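**Bench and small equipment check — wet room, Komville site**
Period: October
Checked by: Eluned Llewellyn
Copy to: Harish Chowdary

Marks used: OK, FIX (put right before the bench is used again), WATCH (leave for now, look again next round). Comments go under the item they belong to. Anything left blank was not checked.

## 1. Bench surface and covering

- [x] Cloth lies flat, no folds under equipment — OK
- [x] Cloth free of tears and burn marks — OK
- [x] No overhang where people walk — OK
- [ ] Cloth date tag present — FIX

The tag has come off again. I have put a new one on the list for the stores order. Small droplets are hard to see on black cloth, so wipe the whole bench at the end of a session whether or not a spill was noticed.

- [ ] Wall behind bench clean — WATCH

There are faint white specks and smudges high up on the wall. They are well above working height. Harish asked last time if this was a paint problem or a splash problem, and I still can't say. Try a damp cloth on one corner first.

## 2. Tube racks and tubes

- [x] Rack sits level, does not rock when pressed at either end — OK
- [x] No cracks in the acrylic around the holes — OK
- [ ] All tubes seated upright — FIX
- [x] Caps on tubes held in the rack — OK
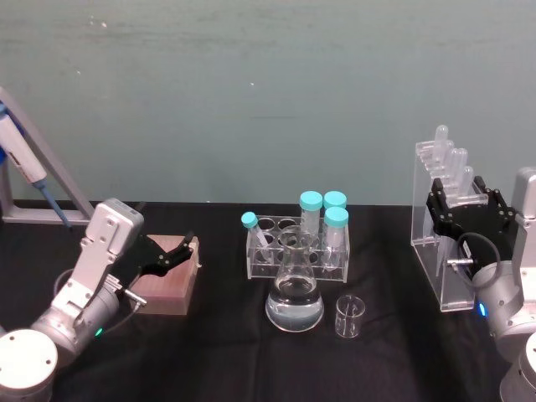

The holes in the clear rack are sized for the larger centrifuge tubes. A small tube put in the same rack leans, and a leaning tube is easy to catch with a sleeve. Small tubes go in the Salian rack on the second shelf, which has the narrower holes. If that rack is in use, wait for it or take an insert from the drawer. This was raised in the last check as well and marked as closed. I have opened it again.

- [ ] Tubes labeled on the body as well as the cap — WATCH

Cap labels are not enough when several caps are the same color. Write on the tube.

## 3. Flasks and other glass

- [x] Rims free of chips — OK
- [x] No star cracks in the base — OK
- [ ] Open flasks kept clear of the rack — WATCH
- [ ] Contents labeled — FIX

An Erlenmeyer flask should have a hand's width of clear bench on every side. Standing one right in front of the rack means reaching over its neck to get at a tube. Move the flask to the side first — it takes a few seconds.

"It's only water" is not a label. Use the tape on the end of the shelf and write the contents and your initials. Flasks are to be filled no more than half when they stand on this bench.

Broken glass bin: lid closes, bag in date, 14 pieces logged since the bin was last emptied. The log has one entry with no initials. Whoever dropped the measuring cylinder, please go back and sign.

## 4. Pipettes, stand and tips

- [x] Stand base flat on the bench — OK
- [x] Pipette hangs freely and is not touching the bench — OK
- [x] Plunger moves smoothly through its full travel — OK
- [x] Calibration sticker readable — OK
- [ ] Tip boxes closed when not in use — WATCH
- [ ] Tip box edges in good condition — WATCH

The older tip holder is slightly worn at the edges. It still does its job, so I would not throw it out yet. Replacements are Plestia part 2000 and come in packs of 22. Please don't order the Astula ones again. The lids do not fit the holders we have, and we were left with a shelf of them.

## 5. Caps

- [ ] Removed caps set down with the open side protected — WATCH
- [x] Spare caps stored in a closed bag — OK
- [x] Threads clean on spares — OK

Hold a cap clear of any open flask when you move it. A cap dropped into a flask means emptying the flask and washing both, and the contents can't be kept. Caps set down on the cloth pick up lint, so use a clean dish if you need to put one down.

Tighten until snug. Two spares had to be thrown out this month with split skirts from overtightening.
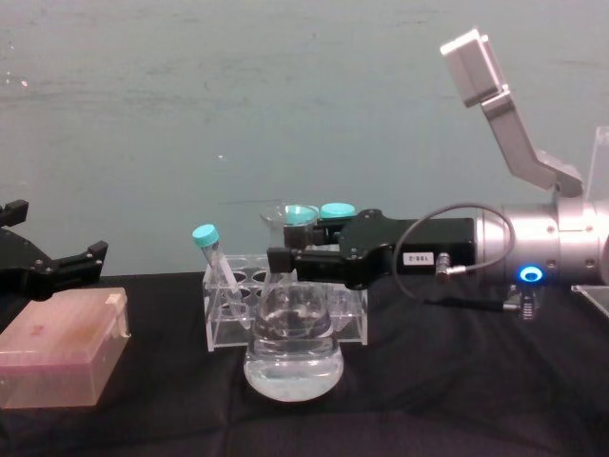
Page 2 of 3

## 6. Spills and waste

- [x] Absorbent pads within reach of the bench — OK
- [x] Liquid waste container below the fill line — OK
- [ ] Spill kit complete — FIX

The kit is short one pair of gloves and the tongs. The tongs were found by the sink and are being washed. Gloves have been ordered in medium, and Harish says large would be more use, so I have changed the order.

## 7. Room

- [x] Eyewash flushed and signed — OK
- [x] Exit route clear — OK
- [x] Light level at bench, 65 percent dimmer setting or above — OK
- [ ] Drawer labels match contents — FIX

The second drawer says "stoppers" and holds rack inserts. New label needed.

## Open items

| Item | Mark | Who |
|---|---|---|
| Cloth date tag | FIX | Eluned |
| Small tubes to narrow rack | FIX | Everyone using the bench |
| Flask labels | FIX | Everyone using the bench |
| Spill kit gloves and tongs | FIX | Harish |
| Drawer label | FIX | Eluned |
| Wall marks | WATCH | Harish |

FIX items will be looked at again on Saturday morning before the bench is opened. WATCH items carry over to the next sheet.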